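Progress report to the Carretero Fund, 1 August 2020
Prepared by Danai Balaskas, Zastulgate Readers

**Where the money is.** Of the 379 copies we promised to buy for the running-and-outdoors shelf, all are bought, and all but 26 are in the hands of readers. The 26 are a mountaineering memoir whose author spends nine chapters on his knees (the joints, I mean; he isn't devout). We'll keep offering it.

**Reviews.** Members have filed 200 short reviews so far. Jocelyn Li edits them and would like it known that "I liked it" is a verdict and she'd still need a second sentence. Adoración Prieto's piece on swimming memoirs brought the site 1721 visits in a month, mostly to argue with her about the ending of one of them. We count arguing as engagement, as per your form.

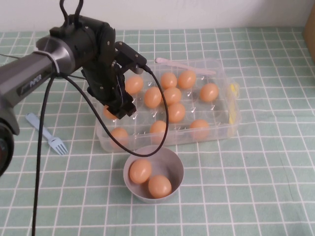

*A PIPER arm with its gripper over a clear egg tray.*

**Discussion groups.** The Rurnard group meets online and finishes its books. The Trurnatcombe group meets online and finishes its wine. Kastriot Papadopoulos has agreed to lead both through the fall, starting with a history of long-distance walking that is itself a fair test of stamina.

**Behind schedule.** The printed anthology. Bríd Brophy has the layout done, but two contributors are still revising reviews of books they now say they misjudged. I've given them until the end of August.

**Request.** We'd like to move the unspent travel line to postage. Travel has cost us nothing this year, and hardcovers are heavy. A revised budget is attached, with Jocelyn's corrections to my arithmetic left in.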